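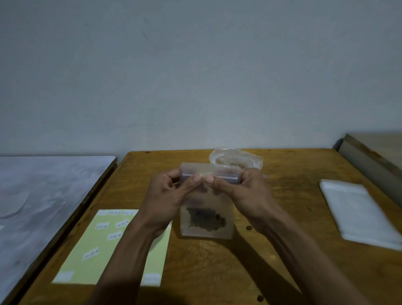 Katia Zuccaro wrote in to say she'd quit on zip bags altogether, because hers always popped back open in the pantry and she was sick of sweeping the shelf. Fair enough, Katia. We hear it a lot. Most of the time the bag is too full or there's a crumb in the track.

## Ukden zip-top bags, clear, medium

Plain clear bag, press-to-close zip, enough spare plastic up top to fold over. For dry goods – tea, dried herbs, spice mixes, nuts, seed, potting mix if that's your thing. We use them for all our own refills.

**What you get**

- 48 bags to a box, flat packed
- single zip, no slider
- clear both sides, no printing, no write-on panel (use a label or a marker)
- Stands up a bit when full. Not a gusset bag, don't expect it to stay up on its own

**Closing them**

Fill to halfway, bit over is ok. Tap the bottom on the table so everything drops. Wipe the track with a dry finger. Lay the bag down, push the air out from the bottom up, then press the zip from one side to the other. Go over it twice. Fold the top down and pinch the fold hard with both thumbs.

The fold does more than people think for leafy stuff. Fine powder is harder – ground spices get in the track whatever you do. Use a funnel, or double bag it.

**Good for**

Loose dried leaf, whole spices, rice, beans, dried fruit, bulbs and seed over winter, screws and washers.

**Not for**

Boiling, microwave, soup. Freezer is fine for bread and a few weeks of berries but the plastic gets stiff, so let it warm up before you pull the zip or it will tear at the corner. Oily things leave a film thats hard to wash out.

**Reusing**

Yes. Turn inside out, warm water, drop of dish soap, dry over a wooden spoon. Strong-smelling herbs stay in the plastic so keep the same bag for the same thing. They go wrinkly and a little cloudy with use, still close fine. Toss when the zip stops clicking.

**Sizes**

Medium only right now. The small ones sold out in December and Räsänen hasn't confirmed the next run. Large is coming, no date yet – ask Ayane Nishimura at the order desk and she'll put you on the list.

**Ordering**

Single boxes or cartons of 4. Limit is 40 boxes per order, if you need more call first. Usually leaves here in 2 working days. Unopened boxes can come back, opened ones can't.

Anyone with the old Nuvcombe bin: a full box fits in the bottom drawer if you take the divider out. Does not fit the Rokex rack, too wide, sorry.

Page updated 28 May 2021. Label sheets are seperate, see the labels page.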